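Review: the Merrick bracelet-making kit from Lolberg

I bought the big Merrick kit back in February, the one with 600 beads, after my friend Heiðrún Kragh kept turning up to brunch with a different bracelet every time. I've made enough with it now to have opinions, so settle in.

First up, the round glass-look beads are the best thing in it. The colours are deep, the holes are clean and they go onto the elastic without a fight. I started with a plain red one in a single size and it's still the one I grab most mornings with a grey jumper.

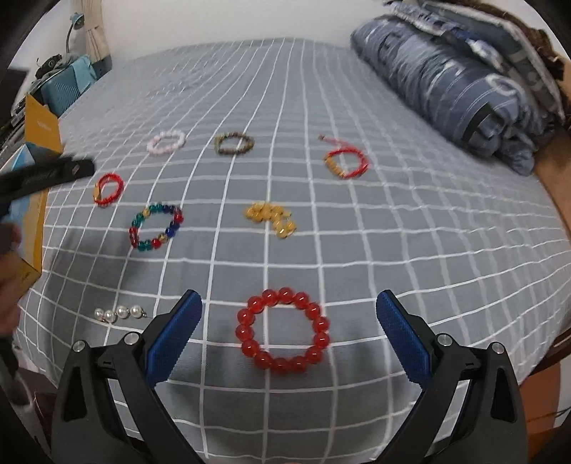
The chunky red one, with my green, red and dark blue mix further back.

The elastic is less impressive. It's fine for the small beads but the bigger ones want something thicker, and I ended up ordering a roll of the Nastholm stuff (much nicer, holds a knot properly). The instruction booklet is also pretty thin – 2 pages on knots and then you're on your own. If you've never done a surgeon's knot, look up a video before you start or you'll be chasing beads under the bed like I was!
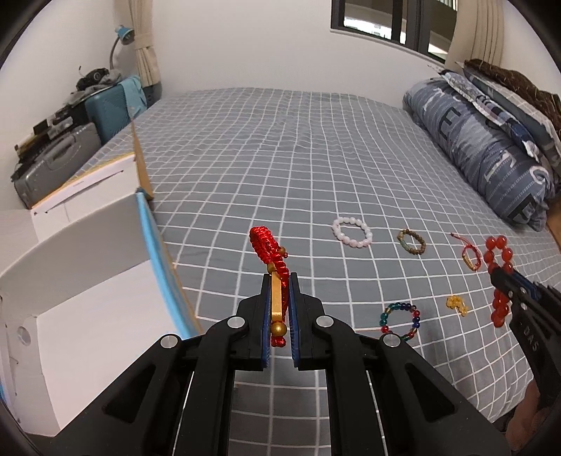 Cord is where I think the kit earns its money. You get a decent length of it, it doesn't fray much when you trim it, and a braid hides all sorts of sloppy tension. My favourite finish is the red braided one with the long gold-coloured bar and a round gold bead at either end of it, and I'd happily give that as a present. The thin red string with the gold clasp took far less time, but the clasp is fiddly to do up one-handed.

Storage is my main gripe. The tray lids don't shut tightly and mine tipped over in the car on the way to Skallcombe, so I've moved the lot into old jam jars. Four stars from me, and I'd buy the 200 bead refill in red again.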